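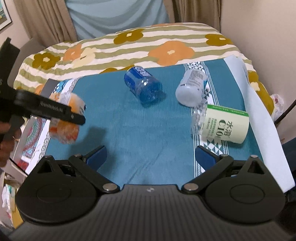 Table with teal cloth, main room.

Home | Groups | Checklists | Contact

Memory and Movement Group — Room Safety Check

Completed by Irina Sandu, 10th May. Second check by Costel Dinu. Enrolled participants: 43, all aged 65 and over.

Entry and parking

Ramp handrail firm on both sides — OK
Door closer slow enough for a walker — NOT OK. Still shuts too fast. Reported in March, adjusted once, has drifted back.
Mat edges flat and taped — OK. Tape replaced this morning.
Sign-in sheet in large print — OK

Main room

Walking path clear, wide enough for a wheelchair — OK
Chairs with arms available — 14 good. Two others have worn rubber feet and are in the storeroom with a tag on them. Please don't bring them back out.
Tablecloths clear of the floor — OK after we turned the long ones sideways.
Lighting even, no glare on the floor — OK with the blinds half down
Background noise low — PARTLY. The fan near the kitchen hums, and people with hearing aids find the recall exercises hard to follow. Turn it off for the talking part.
Clock and day board correct — OK

Kitchen

Kettle out of reach of the walkway — OK
Allergy list on the fridge, current — NOT OK. Two new participants missing. Violeta Cabral to update before the next session.
Thickened drinks labelled by name — OK

Toilets

Grab rails tight — OK
Door can be opened from outside — OK, tested with a coin
Contrasting seat colour — OK
Sign at eye level with picture — OK. Second one needed at the corner of the hallway, where people turn the wrong way.

Emergency

First aid kit in date — OK, apart from the saline. Replaced.
Contact sheets for every participant — OK
Defibrillator light green — OK
Agreed plan if someone leaves the room unaccompanied — OK. Bogdan Grecu has the side door, Irina the front.

Result: may run. Door closer and allergy list to be fixed first.

Comments

Gunther Baumgart: I can do the door closer. It wants a new valve, adjusting it again won't hold.

Violeta Cabral: Allergy list done and on the fridge. Old copy shredded.

Bogdan Grecu: Could we add the garden gate to the next one? The latch is stiff in wet weather and I had to lift it to get it shut.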